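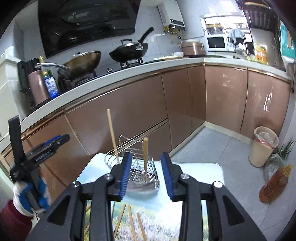 Can two people really fall for each other by mail when they've met only once? Rhona Chisholm and Kavinda Jayasinghe did, and they were married for a good while before either of them admitted how scared they'd been.

I've known Rhona since we shared a desk at the Peltham library, and I'd heard bits of this story over the years, always in the wrong order. So last January I invited myself over, ate most of a lemon loaf, and made the two of them start from the beginning.

They met at a cousin's wedding in Kurdale. Rhona was there because she'd been asked to do the flowers. Kavinda was there because his roommate had a spare seat in the car. They danced twice, talked on the back steps until the hall closed, and then he drove home to Gumar, which was 1120 kilometres away.

"I had his address on a napkin," Rhona told me. "I carried it in my coat for three weeks and told myself I was too busy."

"She was not too busy," said Kavinda from the kitchen.

She finally wrote on her lunch break, two pages about nothing much (a neighbour's goat comes into it). He wrote back the same night he got it. After that it was a letter a week, then more, and by the time they quit there were 300 of them, all kept in a biscuit tin and two shoeboxes. They let me look at the outsides only. Fair enough!

What I wanted to know was why they didn't just phone. Kavinda laughed at me.

"Long distance cost a fortune and I was living on noodles. We did try it once. We were both so nervous that we talked about the weather in our own cities and hung up."

"He said it was mild," said Rhona. "I'd waited all day for that call, and he said it was mild."

There was a bad stretch, too. The second winter he missed a month of letters. His dad was ill and he didn't know how to put it on paper, so he put nothing. Rhona assumed there was a girl. She wrote him what she calls her farewell letter, walked it to the mailbox, and stood there with her mitts on, arguing with herself.

"Did you send it?" I asked.

"I sent it. And his came the next morning, all nine pages, about his dad. So then I had to write another one telling him to ignore the first."

He still has both — he says the farewell one is better written.

He moved that spring with $3000 in savings and a job offer from Biswas, the furniture place, that lasted until the fall. Living in the same town was harder than either of them had expected. On paper he was talkative. In person he could go a whole supper without a word, and she took it badly.

"I'd go home and think, where's the fellow from the letters?" Rhona said. "Then I'd find a note in my coat pocket. He'd written it at the table while I was doing the dishes."

He still does it, apparently. I asked if there was one in her pocket right then and she went out to the hall to check.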